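Home Stories Archive Submissions About

Inventory of the Upper Bathroom

The contract with Banthorpe specified that every room be listed before handover, fixtures first, loose items second. The assessor began at the top of the house in July, at the hour when the heat had collected under the roof and the form stuck to her wrist.

Fixture one was the vanity. White one-piece top, gray base, two doors. She opened both, found the shutoff valves and closed them again. The form had 111 lines and allowed a single line per fixture. She wrote: sink, with cabinet, sound.

Loose items took longer. The rule at Banthorpe was that anything a person could carry out in one hand had to be entered, assigned a value and marked K for keep or R for remove. The tenant had left for Kiltitz with two suitcases. The rest had been left where it stood. 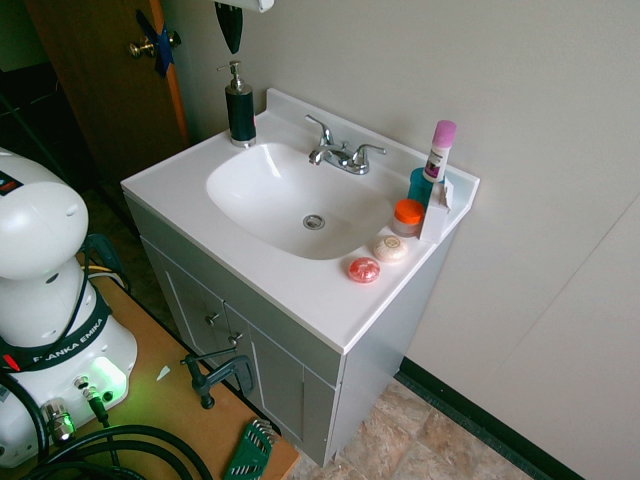 Upper bathroom, vanity and loose items, before clearance.

She entered the soap dispenser as R. She entered the teal cup as R. The small jar with the orange lid had no line of its own, so she put it under Sundries, along with the white box, which she did not open.

There were two bars of soap. The schedule of values gave soap as zero. The cream one carried an embossed oval and the other was a pinkish red that let the light in. She turned the cream one over. The underside was flat and slightly tacky, and it left a smell on her thumb that she knew from a different house, one she had also listed, line by line, after her mother's funeral. That form had been shorter.

She washed her hands. No water came, because she had closed the valves. She opened them and tried again.

The total for the house was 2,291, entered in the box at the foot of page 36. The clearance crew from Astau would arrive in thirty minutes. She went back up the stairs — the pen was still on the counter — and changed one letter beside the second bar of soap from R to K. The form required a reason. She wrote: in use.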